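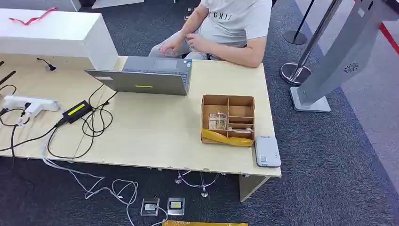
4.2 Where the clutter comes from

I'll start with the part of the study I least expected to write up, which is what head-height views do to a robot that has only ever been trained in tidy rooms. Our planner, Zosero, learned its table manners in the Tunstall lab, where every surface gets cleared before a run and the cables live in trunking. Then we moved to real places with real people sitting in them, and the success rate fell off a cliff. Figure 6 is a fair sample of what the planner had to deal with: a laptop with its lid up, a person sitting close behind the table, and black cables that run over the tabletop and drape off the front edge to the floor. Those draped cables were the thing that taught me most. A person reaching for the laptop takes them in without thinking. Zosero, in its first version, treated the table edge as the end of the world and had no idea that something on top could also be hanging off the side.

Figure 6. A view from head height in the second set. The open cardboard box with its grid of partitions is a "deep container" in our labelling, and the two small square devices on the carpet are "floor, reachable".

So we changed the labels. In the first set we had marked every object with a box and a name, and that was that. In the second set we added what I've been calling "ties" -- a tie says that moving this thing will probably move that thing. A plug in a power strip has a tie to the strip. A cable has a tie at each end, if you can see both ends, and an "open" tie if you can't. Open ties are far more common than I'd guessed, and in views like Figure 6 I gave up trying to follow each black cable through the tangle and let the labellers mark the whole lot as one lump with several open ties. Aino Niskanen argued for this from the start (I was against it, and I was wrong) and her pilot labels are the ones we ended up copying.

We labelled 3000 views this way and kept 800 of them back for testing. Nothing in the test portion shares a room with anything in the training portion, which made the split a real pain to put together but means I'm much happier standing behind the numbers. Six people did the labelling, and each view was seen by two of them. Where they disagreed about a tie we kept both opinions and let the model learn from the disagreement, a trick we borrowed from our own earlier work on folding cloth.

What did we get for all this? On the held-back views, the planner with ties picked a safe first move 19 percentage points more often than the same planner without them. By "safe" I mean only that the move didn't drag, tip or unplug anything the labellers had tied to something else. It's a narrow measure and I'd like a better one. Most of the gain comes from tables with cables on them, as you'd hope. On bare tables the two versions are as good as level, and on shelves the tied version is slightly worse -- it gets nervous and asks for help when it could simply pick up the mug.

Containers were a mixed bag. Boxes with partitions gave us trouble all the way through, as the planner liked to treat each compartment as a separate box and would then plan to lift one of them out. We fixed the worst of it by adding a tie between neighbouring compartments, which feels like a bodge and probably is. Small clear bags inside compartments are still hard. The model tends to see what's in the bag and miss the bag, and then it puts the grip point in the wrong place.

People are the other open problem. We label hands as "do not enter" with a margin round them, and when a hand is near the far edge of a table that margin can swallow a good deal of the space behind a laptop. I think that's the right way to fail, for now. The Irkbridge trials in October used a smaller margin and we went back to the larger one afterwards. Section 4.3 gives the results for both.

Home | Papers | Data | People | Trekden Group | Contact

We use cookies to remember your reading settings. Accept | Manage

Contact the Trekden Group web team | Copyright Trekden Group | Back to top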